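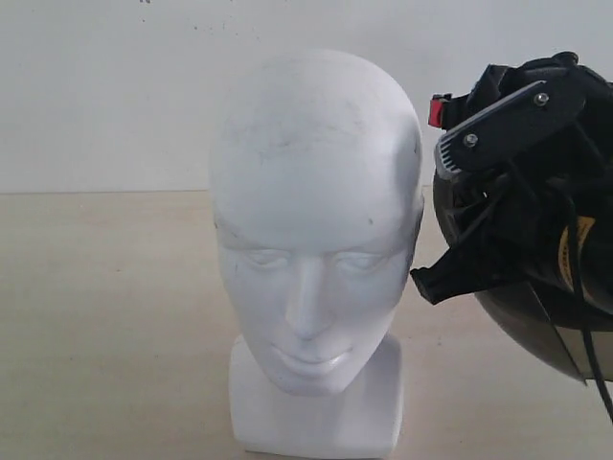
3. Where a helmet rests

3.1 The helmets and the people who look after them

We came to the question of stands by a rather roundabout road. When we began talking to riders in Tollville in May, we had meant to ask only how often they cleaned their visors, and it was they who kept steering us back to the matter of where the helmet goes once it comes off. Some had a hook by the door, some had a shelf in the hall cupboard, and a good many confessed (cheerfully enough) to the floor. By the end of the visits we had recorded the resting places of 115 helmets, and had drunk a great deal of tea in the process.

The riders were found through the Plorby lending scheme, whose members borrow a helmet for a season and bring it back in whatever state it has reached. Nine of them agreed to a second, longer talk. These longer talks were held by Gaurav Solanki in the members' own homes, wherever possible with the helmet in the room, as we found that people remember far more about an object when they have it in their hands.

3.2 Loose parts and soft parts

The shell is what most owners think of when they say they take care of a helmet, yet in the longer talks it was the soft and dangling parts that gave rise to the most feeling. Straps were the great subject. A strap that is left hanging gets shut in drawers and trodden on, while a strap that is tucked up inside presses against the lining and, so several members believed, leaves a mark there. We have no measurements to settle this last point and pass it on as we heard it. Our notes on such parts cover tabs, toggles and cord ends as well as the strap itself, and Figure 4 shows the sort of detail we asked members to look at. 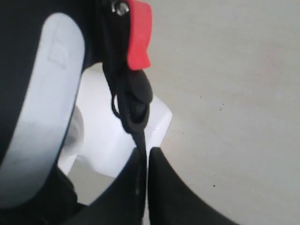 Figure 4. Red tab, black strap with oval toggle, and a pale blue-grey curved panel, seen from close by.

Dušan Leka, who sorted the notes afterwards, grouped the remarks by part and then by complaint. Toggles drew fewer complaints than we had expected. Members liked having something rounded to take hold of, particularly with cold fingers, and one remarked that she could find hers in the dark – a small thing, but she came back to it twice. Bright colours on small parts were also welcome, mostly for the plain reason that a bright part is easier to find again.

3.3 Stands and head forms

A stand lifts the helmet clear of the table and lets the visor come down as it would in wear. This matters most with the large visors that reach past the chin, for on a flat shelf the lower rim may end up bearing on the surface. Members who had taken to stands described them with real fondness, and some had gone so far as to buy a foam head of the kind used for wigs and hats. Others found a head on the sideboard a little unsettling, and preferred a plain block. 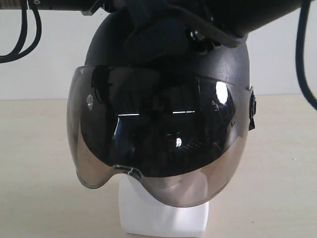
Figure 5. Black open-face helmet with a large tinted visor on a white stand. A small scuffed mark can be made out on the lower edge of the visor.

We should say a word about scuffs. Small marks along the lower edge, like the one in Figure 5, are easily missed on a tinted visor, where reflections catch the eye first. We therefore asked members to turn the helmet slowly under a lamp before answering our questions about wear, following the routine set out in the Mostevberg handbook, and several were surprised by what they found. How each mark had come about was seldom clear, and we did not press anyone for a cause they could not remember.

The coding sheet was fixed on 8 Aug 2018 and was left alone after that date. Helmets kept in more than one place were entered under the place used most often, with the second place noted in the margin.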